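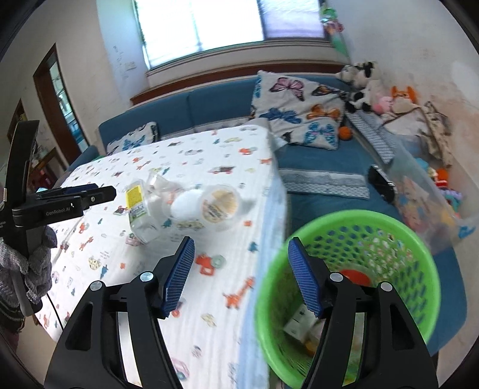 # About Miltesen

Miltesen designs and builds loudspeaker cabinets, monitor stands and studio desks for professional and educational use. The company is based in Nirberg, where it has kept a workshop since 1869, and it remains privately owned. Our customers include recording studios, broadcasters, theaters, houses of worship, music schools and the installers and rental companies that serve them.

## Our History

The firm was established in 1869 as a maker of casework for reed organs and upright pianos. The original workshop supplied finished cases to instrument builders, who added their own actions, reeds and soundboards. Much of that work was unsigned, and cases made in Nirberg were sold under the names of the builders who ordered them. The order books from this period have been kept and may be consulted by researchers on written request.

As demand for parlor instruments fell, the workshop turned to cabinets for radios and, later, for home record players. It was in this period that the company first employed staff to measure how a cabinet behaved when a loudspeaker was mounted inside it. The earliest test notes concern rattling back panels and were written by the same people who cut the wood.

Professional audio became our main business after Miltesen acquired Bundgaard, a smaller manufacturer of steel stands and mounting hardware for theaters. Bundgaard brought a metal shop, a powder coating line and long experience with suspended loads. The name continues as our hardware division, and its brackets are still supplied separately to customers who build their own cabinets.

Production of household furniture has ended. Spare parts for the last series of record cabinets are no longer stocked, although our service department can provide drawings for most hinges and feet.

## What We Make

**Loudspeaker cabinets.** We build empty and fully loaded cabinets to our own designs and to designs supplied by customers. Cabinets are cut from birch plywood and are braced internally. Standard finishes are black textured paint, clear lacquer and oiled veneer. Customers who supply a design receive a review of the drawings before production begins, including comments on bracing, port placement and access to the rear of the drivers.

**Jondula stands.** Jondula is our range of floor stands for studio monitors. Each stand has a filled steel column, a weighted base and a top plate that can be tilted and locked. The plate is available in several widths. Older Jondula stands accept the current top plates with an adapter, which may be ordered from the hardware division.

**Studio desks.** Our desks are made to order for control rooms, edit suites and teaching rooms. Rack space can be placed on either side of the seated position or below the work surface. Cable channels are open at the rear so that equipment can be replaced without removing the desk from the wall. Desks for teaching rooms may be ordered with lockable rack doors.

**Bundgaard hardware.** The hardware division manufactures wall brackets, ceiling brackets, pole mounts and rigging plates. Every load-bearing product carries a label showing its rated load and the type of fastener required. Our products should be installed by persons qualified to work with suspended equipment, in accordance with local regulations.

## How We Work

Design, woodworking, metalwork, finishing and assembly all take place in Nirberg. Drivers, amplifiers and electronic components are purchased from outside suppliers and inspected on arrival.

Each loaded cabinet is measured before packing, and the result is stored with the serial number. Owners may request a copy at any time, including owners who have purchased the product secondhand. Where a pair of cabinets has been ordered for stereo use, the two are measured in succession and compared. A pair that falls outside our tolerance is separated, and one cabinet is matched again from current production.

Prototypes are tested in our listening room as well as by measurement. The listening room is furnished in the manner of a mid-sized control room, with a desk, a rear sofa and moderate acoustic treatment. We believe that cabinets intended for working rooms should be judged in one. New designs are also loaned to a small group of studios before release, and their remarks are recorded in the design file together with our response.

## Our People

Miltesen employs 30 people. Most work in production, and several have moved between the wood shop and the metal shop during their time with the company. Engineering, customer service and administration share an office on the upper floor of the main building.

The company accepts 2 apprentices each year, one in cabinetmaking and one in metalwork. Apprentices spend their first months in general workshop training and are then assigned to a production team. They attend classes at an outside trade school and are paid for class time. Applications open in January and should be sent to the personnel office with a short letter and proof of completed schooling. Previous experience in audio is welcome and is not required.

We are an equal opportunity employer. Open positions are posted on our Careers page and at the workshop entrance.

## Materials and Environment

Plywood and veneer are purchased from suppliers who can document the origin of the timber. Offcuts large enough to be useful are set aside for internal bracing or given to local schools for woodworking classes. Sawdust is collected and used to heat the main building during the colder months.

Water-based finishes are used on all standard cabinets. Solvent-based lacquer is still applied to certain special orders and to repairs where the original finish must be matched. Steel products are powder coated, and overspray is recovered where color changes allow.

Packaging consists of cardboard and molded paper. Customers who return to us for repeat orders may ask for delivery in reusable crates, which remain the property of Miltesen and are collected by our carrier.

## Service and Warranty

All cabinets, stands and desks carry a warranty of 12 years against defects in materials and workmanship. Drivers and electronic components are covered by the warranty of their respective manufacturers, and claims for these parts can be handled through our service department.

The warranty does not cover damage caused by improper installation, modification of load-bearing parts or use outdoors, except for products sold expressly for outdoor use. Veneered surfaces change color with exposure to daylight. Such change is a normal property of the material and is not considered a defect.

Repairs are carried out in Nirberg. Please contact the service department for a return number before shipping any product. Items that arrive without a return number are held in our receiving area until the sender can be identified, and this may delay the repair. Replacement grilles, feet, port tubes and top plates can be ordered without returning the product.

## Working With Schools

Music schools and colleges form a significant part of our business, and educational institutions may apply for a separate price list. For new teaching rooms, our design office will prepare a furniture layout on the basis of a floor plan and an equipment list. There is no charge for the first layout. Sight lines between students and the instructor, wheelchair access and the position of power outlets should be marked on the plan where possible.

Group visits to the workshop are available to students of audio engineering, acoustics and woodworking. A visit includes the wood shop, the metal shop and the listening room. Visitors must wear closed shoes, and hearing protection is provided at the entrance. Requests should state the size of the group and the course of study.

## Contact

General inquiries, orders and service requests may be sent using the form on our Contact page. Please include the serial number when writing about an existing product. On cabinets, it is found on the rear panel. On Jondula stands, it is stamped on the underside of the base.

Dealers and installers should write to their usual representative or, for a first order, to the sales office in Nirberg. The listening room is open to customers by appointment, and visitors are welcome to bring their own recordings.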